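Zelliswood Forums > Robot Arms > Teaching and Demos

Thread: Kinesthetic vs. remote for the shape sorter task?

benchtop_moth
Posted January 3, 2024

Happy new year everybody! I've been putting this off since before the holidays and now I have the week free, so I need some opinions before I burn it all on bad demos.

The task is a shape sorter. Blocks and cylinders, red box with holes in the top, nothing fancy. I want to teach it by demonstration and I can't decide between grabbing the arm and walking it through by hand, or driving it from the other side of the room with the Gotell controller. I did 45 demos by hand last month and the policy I got out of them is twitchy. It gets over to the block fine and then hovers and fusses like it's trying to remember something. My plan for this week is 60 demos with the controller, same pieces, but I'm worried I'm worse at driving than at pushing.

The layout I keep coming back to, with a few pieces up on the box and the others on the floor behind it:
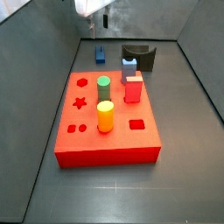
pradgate_pete: I'd stay with hand guiding for this one. You can feel when a piece wants to go in, and there's nothing on a joystick that gives you that. Twitchy after 45 demos sounds to me like you paused a lot while you were getting a better grip on the arm. Go through the logs and trim the dead time before you throw the whole set out.

lubis_fan
I'm going to disagree with Pete. When you push the arm around, your hands and elbows are in the camera view for the whole demo, and then at run time they're gone. The policy never saw the table without you in it! I had exactly this on a drawer task and it hovered just like yours. I redid everything remotely and the hovering went away.

pradgate_pete
Or it went away because it was your second try and you'd gotten better at the task. You changed two things at once.

lubis_fan
OK, fair, I can't rule that out. I'd still bet on the hands.

benchtop_moth
My arms are definitely in the shots. I wear a gray sweatshirt pretty much all winter, and so is everything else in there, so maybe I blend in, lol. Pete, I did check the logs and yes, there's a lot of standing still. Some of it is me walking around to the other side because I couldn't reach.

quietservo
What rate are you recording at, and are you saving the commanded position or the measured one? With hand guiding there's no real command, so people log the measured joints and shift them by a step. If you forgot the shift, the policy learns that the right thing to do is stay where you are. That would give you hovering all by itself.

benchtop_moth
Oh no. I don't think I shifted anything.

quietservo
Try that first, it's free. Retrain on the old set before you record a single new demo.

benchtop_moth
Will do. I did get a start on the remote ones this afternoon though, couldn't help myself. Driving is slower than I hoped. Moving across is easy, but coming down straight is hard for me, I keep drifting sideways and then correcting and then over-correcting. Lowering the speed cap on the controller helped a ton.

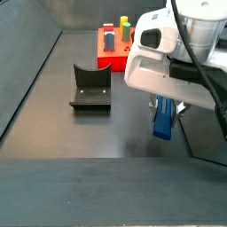

Blue block in the gripper, partway through a demo

lubis_fan
Don't throw out the ones where you drift and fix it! Those corrections are worth having. If every demo is perfect, the arm has no clue what to do when it ends up a little off to the side.

pradgate_pete
Now that I agree with, as long as the fix is one clean move. Ten seconds of wiggling is something else and I'd cut it. Also, change up where the pieces start. If the block is always in the same spot you're teaching it a path and it'll go there whether the block is home or not.

quietservo
Seconding the start positions. And do a few with the pieces turned a bit. How long are you training, by the way?

benchtop_moth
2000 steps on the first set, mostly out of impatience. I was going to let it go longer once I trusted the data.

quietservo
That's short. I'd fix the shift, train longer, and then decide if the hand guided set is really bad. You might end up mixing both.

lubis_fan
Mixing worries me with the arms in half the videos, but I'd be curious to see it. Post the results either way?

benchtop_moth
Yep, retraining tonight with the shift in. I'll hold off on the rest of the remote demos until I see what it does. Is there a setting on the Gotell to lock it to straight up and down, or do I have to script that?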